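Unit 4: Storage and Handling Between Process Steps
Course notes, Introduction to Plant Operations
M. Chacko

Read this before the April lab. The worksheet for Unit 4 is separate and is handed in at the start of class.

4.1 Where parts spend their time

Most parts in a factory are waiting. A stamped bracket may need 11 seconds in the press and then sit for two shifts before it is welded. Add up the touch time for almost any product and compare it with the days between the first step and shipping, and the touch time is a very small share of the total.

The material that waits is called work in process, or WIP. It ties up money, takes floor space and hides defects. If a press starts making bad parts and the next step is one piece away, the problem is caught at the next piece. If the next step is a full bin away, the whole bin may be bad before anyone finds out.

4.2 Little's Law

The relation you need for this unit is:

WIP = throughput x lead time

Throughput is in pieces per unit of time, lead time in the same unit of time. It holds for averages over a stable period. It does not hold during start-up, or on a line where pieces are scrapped and not recorded.

Worked case. The Ranon plant runs a small deburring line. WIP on the floor is 3000 pieces. Throughput is 40 pieces per hour. Lead time is 3000 / 40 = 75 hours. If the plant works 15 hours a day, a piece takes five working days to get through. Cutting WIP in half at the same throughput cuts lead time to 37.5 hours, or two and a half days.

Students often try to shorten lead time by speeding up one machine. If that machine is not the bottleneck, throughput for the line stays the same and WIP piles up in front of the next step. Lead time gets longer.

4.3 Choosing a container

Container size sets the smallest move that can be made, so it sets the batch size whether or not anyone planned it. Large bins mean fewer trips and more waiting. Small totes mean more trips and less waiting.

Points to settle before ordering containers:

Weight when full. If a person will lift it, work from the full weight, including the container.
Part finish. Painted and polished parts mark each other when they are dumped together. Use dividers or trays.
Orientation. Parts laid out in rows can be picked up without sorting. Parts dumped in bulk have to be separated and turned at the next step, and that labor rarely shows up in the cost of the container.
Reach. A deep bin is easy to fill and hard to empty. The last layer takes the longest to pick.
Return trip. Empty containers need space and transport too. Nesting or folding types cost more and save room on the way back.

4.4 Case: Felier

Felier makes door hardware. Its assembly area used one large bin for each part number, filled once a shift. Each bin held 54 sets. The assemblers at the far end of the line ran short before the end of nearly every shift, while the bins near the stockroom stayed half full.

The company replaced the bins with smaller totes on a gravity rack, two totes per part number. When the first tote is empty it goes back to the stockroom and acts as the order for a refill. This is a two-bin system. Shortages dropped, but the stockroom complained of more walking, and a fixed delivery route had to be added. Note the order of events. The route should have been planned along with the totes.

Two-bin systems work well for cheap parts used at a steady rate. They work poorly for parts with long supply times or demand that comes in bursts.

4.5 For the worksheet

Show units on every line. For the Felier case, state your assumption about refill time before you calculate the quantity per tote. Answers without a stated assumption lose half the points.

Reading: the chapter on buffers in the course packet, then the Pinto case. The Botik case is optional. 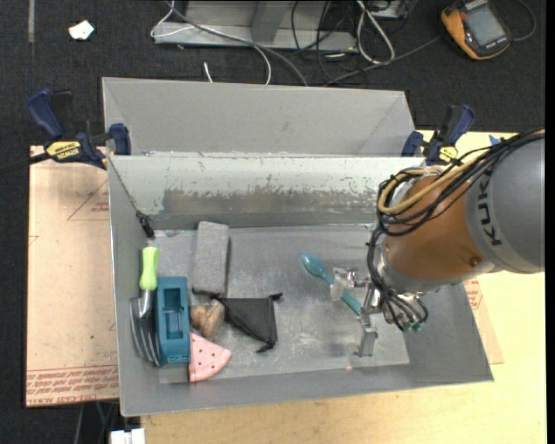
Malathi Chacko: One correction to 4.3. Reach also depends on the height of the stand. A deep bin on a low stand is harder to empty than the same bin raised and tilted toward the operator, so please give the stand height in your worksheet answers as well.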